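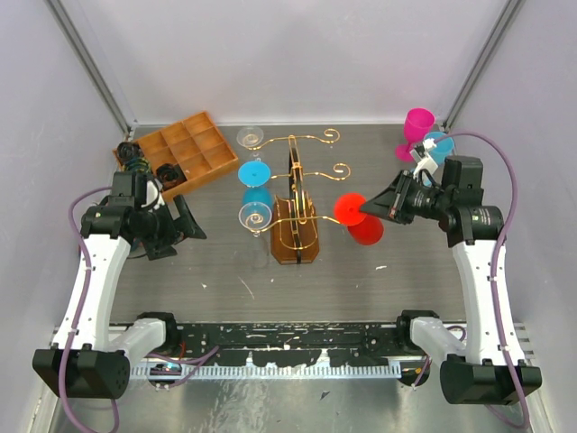
**Ustlow Home & Garden Club, Decorating Group**

Notes for Saturday, paint and small rooms. My slot is 45 minutes, so watch the clock this time!

Hi everyone, I'm Tín Quan, and I have painted my own dining room four times. (Wait for the laugh. If there isn't one, move on fast.)

Start with the green. I picked it off a chip the size of a cracker, in the store, under those tube lights, and I bought two gallons the same afternoon. By dinner time it looked like pea soup. My sister came over and asked if it was primer.

So, test patches. Big ones, please, at least as big as a pizza box, and on more than one wall. The wall across from my window and the wall beside it might as well be in different houses. I brush mine onto poster board now and move the boards around with painter's tape. Leave them up for a few days and look at them at breakfast and again with the lamps on.

PASS AROUND THE BOARDS HERE. Remember to get them back from the left side of the room.

Next, the trim. I went round and round on this. Bright white trim with a creamy wall made the wall look dingy, and I blamed the wall for months before I tried a softer white on one door. What a difference! If you only want to repaint one thing this year, I'd look hard at your doors and baseboards first.

Ceilings: mine is the wall color mixed at 70 percent white, and the paint counter did it without blinking. Low ceilings like it. Ask who here has a low ceiling.

Curtains. Hang the rod higher than you think. Mine went up to just under the crown molding and I had to let down the hems, which was a miserable evening, but the window looks like it grew.

Money part, keep it short. The whole dining room came to $693, and that's with the new curtains, the rod, a lamp from Celska and the paint I wasted. The lamp was the biggest piece. I'd buy it again before I'd buy anything else on the list, and the bulb matters too. Warm bulbs turned my gray a little pink. I got used to it, then I swapped them.

If there's time: the story about the Purkeo wallpaper and the cat. If there isn't, skip to questions.

Somebody will ask about dark colors in a tiny bathroom. My answer is yes, go for it, and do the ceiling too while you've got the roller wet.

Sign-up sheet for the swap table is by the coffee. Bring leftover paint with the lids on tight and the room name written on top.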